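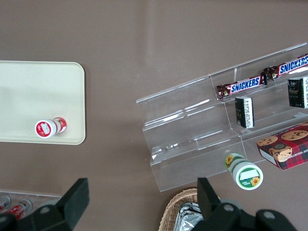 Snack corner: where we've got to since March

Hello Regula, and thanks for being patient with me! You asked for a proper update on the Istby snack corner, so this is it, written in one go over a cup of tea.

The clear stepped stand is in use and I'm very glad we spent the money on it. The Snickers bars live up on the higher tier, with the black boxes on the step under them, and the shortbread (the tartan-looking box with the chocolate chip cookies on it) has its place on the stand as well. The front tier hasn't got anything on it yet. Kamol wants fruit bars there, I'd like something salty, and we'll probably argue about it until one of us is on holiday.

The cream tray is for odds and ends and small drinks. Little bottles won't stay upright on it if people reach across in a hurry, so Remo is looking for a rubber mat to go inside. I've told him to keep it under £2 if he can!

Money next. You gave us £1630 and we have £118 left, with the last Dresura invoice paid. Most of it went on the table and the first big order, and then there was the delivery charge I grumbled to you about in my last note. Takings in the honesty tin come to around £100 a month, a bit better than Thaddäus guessed when we started, and all of it goes back into stock.

Still to do: price labels (mine have gone curly, Mathias has offered to print new ones), a decision on that front tier, and a second order before the Rumudetti people come over for their training. I'd also like to try a box of the Gidey oat biscuits if you don't mind us dipping into what's left. Could you let me know by the end of the month?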